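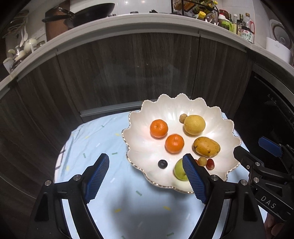
How a Robot Learns to Pick Up Fruit

A person holds a gripper, a tool with two finger pads, and uses it to reach for fruit in a bowl. A camera on the tool records each try. This is called teaching by demonstration.

At Drestus, Araceli Xolalpa recorded 81 tries for one task. A computer compares the recordings and works out how the pads should move. Round fruit can roll, so the angle of the pads matters. Both pads here are blue and have ridges.

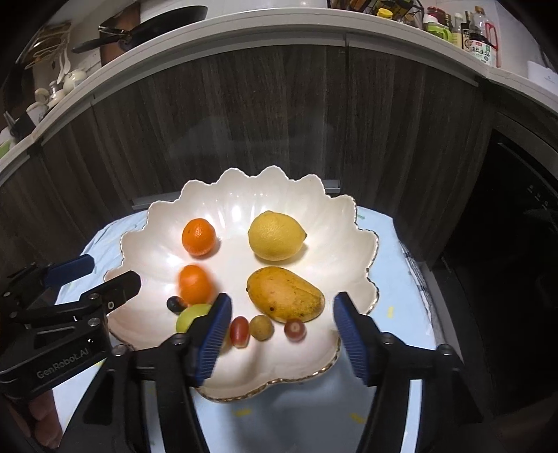
Can a robot be taught from far away?

A person can steer it by remote control, and the computer saves every move the robot makes.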